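ok so robotics club has officially gone virtual for September. We get the real arm back in the lab later this semester, so until then team Gavard lives in the simulator and I live on cold noodles

Task for round one: pick the toy fighter jet up off the white table and put it down again without launching it across the living room. You get 70 tries. Your best 12 in a row count 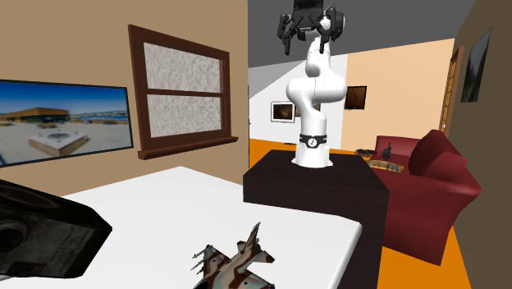
Abrehet Tesfamariam
posting for team Gavard · 11 replies

Start pose, arm all the way up by the ceiling. Zhenhua wants it lower so we save time on every try. I like it high – more room to swing around before it comes down to the table

Jets are mean, btw! Swept wings, a tail fin, tiny missiles under the wing... where do you even grab? Yuzhen says across the body, just behind the cockpit. I was team tail fin until last night

Tail fin score: 6 out of 12. We don't talk about tail fin

Haiyan rewrote the approach so the gripper turns first and THEN drops, and now I owe her a bubble tea (large, she was very clear about the large)

Also I've gotten weirdly attached to this room?? Orange floor, red sofa, plaid cushion. Jingyi wants the same sofa for the club room and is already looking at prices

Next run is at 8 tonight, come yell at us in the club chat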